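Parallel gripper crushes or drops paper gift bags, would different fingers or a force limit help more?

Posted in Grippers and End Effectors
Tags: parallel gripper, thin-walled objects, bimanual, wrist camera

Thaís Falcão

We run a two-arm cell for handling soft and thin-walled retail goods. Each arm carries an electric parallel gripper and a small camera at the wrist. Boxes and bottles are fine. Paper bags are not, and I would like opinions before I spend the rest of the budget on the wrong part.

The task is a handover. One arm takes an upright paper gift bag from the table, lifts it, tilts it and presents it to the second arm, which closes on the other side. The first arm then releases and backs off. The bags are empty, so weight is not the issue. Stiffness is. Near a fold the panel holds its shape fairly well. In the middle of the panel it gives way as soon as the finger touches it.

I have tried two finger sets so far:

Barkmont ridged fingers, hard plastic. Good hold on cardboard. On paper they leave a row of dents, and if the bag is at an angle only the tips of the ridges touch.

Pacheco flat fingers with a silicone pad. No dents. The bag rotates in the grip as soon as the second arm makes contact, because the pad touches over a short length only.

Force is set in the gripper controller as a percentage. At 50 the bag creases every time. At 40 it creases in most trials and slips in the rest. Below that the controller stops reporting a grasp at all, since the current never crosses its detection threshold, and my program treats that as a miss and opens again.

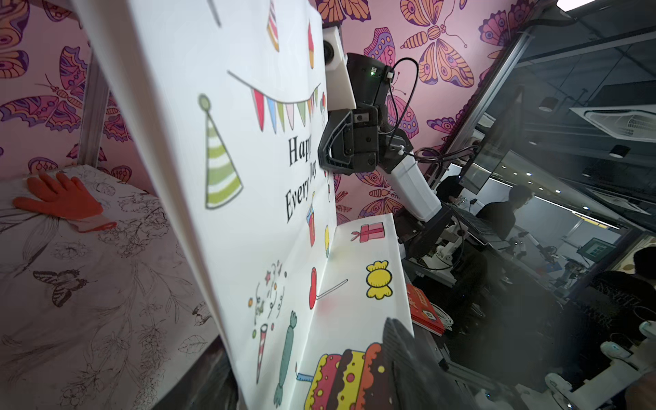

The second problem is perception. The grasp point comes from the wrist camera, and once the bag is between the fingers it fills the middle of the camera's view. The printed bags are worse than the plain ones. My edge detector picks up the artwork and reports it as the outline of the bag, so the second arm is sometimes sent to a printed line in the middle of a panel, where the paper is weakest. The tablecloth and the walls of the cell are patterned on purpose, to make the backgrounds harder, and I cannot change those.

What I want to know:

Is it worth buying a third finger set (I was looking at the Enden compliant ones) before I fix the control side?

Is there a usual way to detect contact on something this soft without a force sensor at the wrist? I have motor current and finger position, both at 1000 Hz.

Should the second arm get its target from its own camera or from the first arm's pose?

I can post current traces if anyone wants to see them.

Pacheco_pads_user

Get the Enden ones. We had the same thing with bread bags and it went away. Flat pads are for flat parts.

Enden User 2

I would leave the fingers alone for now. The order I would work in is detection, then grasp location, then fingers.

Detection. The grasp flag in most of these controllers is a current threshold with a timer. It assumes that the part pushes back. Paper does not push back until it has already folded, so by the time the flag is set you have a crease. Ignore the flag and use your own logic. Close at low speed in position mode, log current against finger position with nothing between the fingers, and store that curve. During a real grasp, subtract it. Contact with a paper panel shows up as a small step above the friction baseline, and you will not see it in the raw signal. Average over 40 samples or so and you still react well inside the time you need at slow closing speed. Record the baseline again after the gripper has been running for a while, because the friction changes as the grease warms up.

When the step appears, stop, move in by a fixed small distance and hold position. Do not hold force. With force control on a collapsing wall the fingers keep chasing it until the two panels meet.

One consequence is that you no longer get a reliable "part lost" signal from the controller. Lift a little, look at the camera image, and check that the bag moved with the gripper. If the bag stays fixed in the wrist image while the background shifts, you have it.

Grasp location. You said yourself that the fold is stiffer. Use it. If the finger lands over the side panel close to the fold, the fold takes the load. If you close on the two broad panels you are squeezing an empty box. Another option is to go to the top edge and pinch one layer only, with one finger inside the bag. The force setting then matters much less, since there is no hollow between the fingers. It does need the bag to be open at the top, and it leaves the bottom free to swing, which may or may not suit your handover.

Outline. A 2D edge detector on printed paper will always find the print. If you have depth, fit a plane to the front panel and another to the side panel and intersect them. That line is the fold, whatever is printed on either side of it. If you only have color, train a segmentation mask on the bag as a whole and discard everything inside it. A few hundred labeled frames was enough for us, provided that they included tilted bags and partly covered ones. Frames with the other gripper in front of the bag are important, or the mask will grow over the gripper.

Target for the second arm. Use the first arm's pose to get close, then the second arm's own camera for the last part of the approach. Pose alone assumes that the bag has not rotated in the grip, and with the flat pads you have already found that it does.

On the fingers themselves: the compliant set helps with dents and with angle errors. It does not help with where you grasp, and it makes the current step smaller and slower, so detection becomes harder. If you buy it first you will be tuning two things at once.

barkmont_bench

Agree with most of the above, with one correction. Averaging over 40 samples is fine on the slow approach, but check whether the 1000 Hz is the real sampling rate or just the rate at which the driver publishes. On our unit the driver repeated old values, and the current only changed on every second message. Plot the raw data and look for flat pairs.

You can also tape a strip of thin foam over the ridged fingers. It costs next to nothing and gives you an idea of what a compliant finger would do before you order one. Keep the strip short of the fingertip or it will peel off when it catches the lip of a bag.

Please post the traces, preferably one empty close and one on a bag at the same speed.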